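Costoda Stationers Brings Back Its Letter-Writing Evenings for November

Costoda is delighted to announce that its letter-writing evenings are returning this November, after a summer in which hardly a day went by without a customer stopping at the counter to ask when we would be starting up again. Well, we are starting up again, and this time there will be 31 seats at the long tables upstairs!
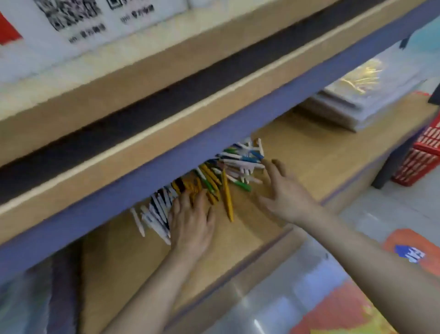 Sorting pens on a shelf.

The evenings began seven years ago, when our founder, Saturnino Zabala, wanted to write to an old school friend and found he had quite forgotten how to begin. He put the kettle on, invited a few regulars to keep him company, and by closing time there were letters on their way to four different countries. Last season our guests mailed 1254 letters between them, and a good many have had answers.

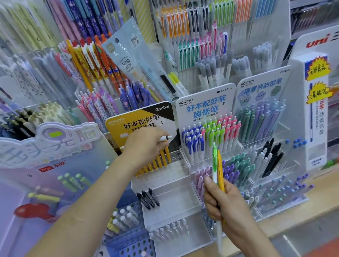 Doors open at 6:30 p.m., and paper, envelopes and tea are included in the ticket. Daichi Hamada of the Sekiguchi paper studio will be with us on opening night to show how to fold a letter so that it becomes its own envelope (it takes a bit of practice, so do come early if you can). Our neighbors at Bernov Bakery are sending over their almond cake.
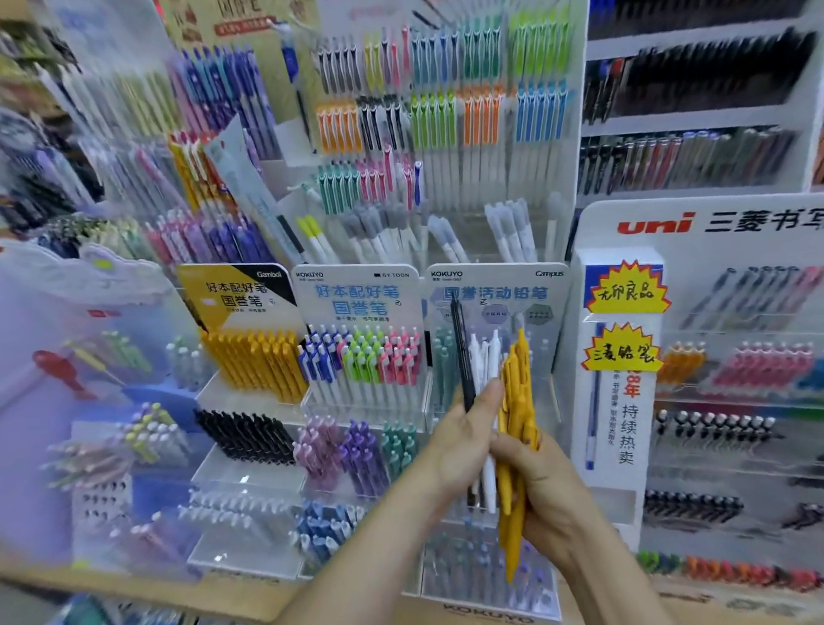

"I still have every letter my grandmother wrote me, and I would love for more people to have a drawer like that," said Zabala.

Tickets are on sale now at the Costoda front counter.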